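What Is a Landlocked Country?

Look at a map of the world and find a country with no blue sea touching it anywhere. You have found a landlocked country. The word means what it sounds like: the country is locked in by land on every side.

Mongolia is one. It has Russia to the north and China to the south, and its capital city is Ulaanbaatar. Bolivia and Paraguay are the only two in South America. Africa has more than any other continent, among them Chad, Mali, Niger, Zambia and Ethiopia. North America has none at all. Canada has three oceans, and Australia is surrounded by water, so children in those countries sometimes find the idea a bit strange.

Big and small

The biggest landlocked country is Kazakhstan. It does touch the Caspian Sea, but the Caspian is closed in by land and has no natural way out to the ocean, so Kazakhstan still counts as landlocked. Geographers often call the Caspian the largest lake in the world, even though it is salty and has the word "sea" in its name.

The smallest is Vatican City, which sits inside the city of Rome. You could walk across it before lunch and still have time to look around.

Locked in twice

Two countries are doubly landlocked. Every one of their neighbours is landlocked as well, so a traveller has to cross at least two borders to reach the coast. One is Liechtenstein, a tiny country between Switzerland and Austria. The other is Uzbekistan, in Central Asia.

A few countries have only one neighbour because that neighbour goes all the way round them. Lesotho is completely inside South Africa. San Marino and Vatican City are both completely inside Italy. A country like this is called an enclave.

How do things get in and out?

Most of the world's goods travel by ship. A ship can carry thousands of large metal containers, and it costs less to move a box of bananas by sea than to drive it the same distance. A landlocked country has no seaport of its own, so it has to share.

Goods for Ethiopia often come off ships in Djibouti, the small country next door, and go the rest of the way by road or rail. Every border crossing means papers to check and sometimes a fee to pay, and trucks may have to wait in line. This can make things cost more in the shops.

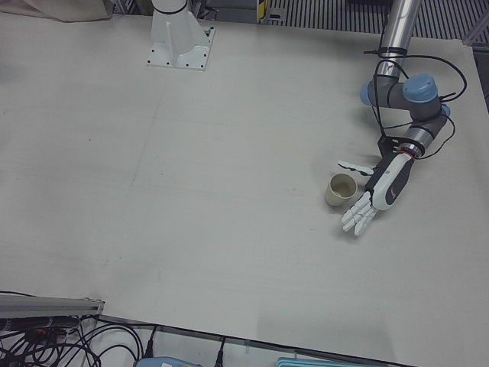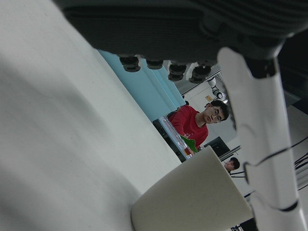
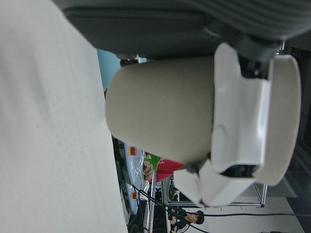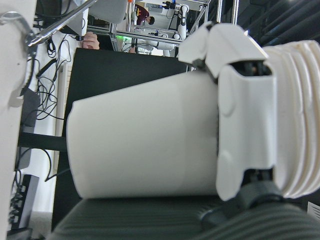 Frøydis Forsberg wrote in after reading the first version of this page. She thought it made life without a coast sound harder than it has to be, and she pointed out that Switzerland and Luxembourg are both landlocked and both rich. They have good roads and railways, and they get along well with the countries around them. She also asked why rivers had been left out.

Rivers to the sea

Rivers do matter. The Danube flows through or beside ten countries on its way to the Black Sea. Austria, Slovakia, Hungary and Serbia are all landlocked, and boats from all four can travel down the Danube to salt water. Switzerland uses the Rhine in the same way. Barges leave the city of Basel and go down the river to Rotterdam, a very large port in the Netherlands.

Paraguay has the Paraguay River, which joins the Paraná and carries boats south towards the Atlantic Ocean.

Not every river helps. Some have waterfalls or rapids that boats cannot pass, and some never reach the ocean. The Okavango River flows into Botswana and spreads out over flat land, where most of its water dries up or is used by plants.

Can a country become landlocked?

Yes. Borders change, and a coast can be lost. Bolivia once had land beside the Pacific Ocean but lost it to Chile after a war in the 1800s. Bolivia still has a navy, which works on rivers and on Lake Titicaca, high in the Andes mountains.

Ethiopia lost its coast in 1993, when Eritrea became a separate country. South Sudan has been landlocked from its very first day – it split from Sudan in 2011, and the coast stayed with Sudan.

Words to know

Border: the line where one country ends and another begins.
Enclave: a place completely surrounded by one other country.
Port: a place where ships load and unload.
Barge: a long boat with a flat bottom, used for carrying goods on rivers and canals.

Try it yourself

Find Zambia in an atlas. Put your finger on it and trace a way to the sea, then try a different way. Write down each country you go through. Now do the same for Uzbekistan, and remember that the Caspian Sea doesn't count.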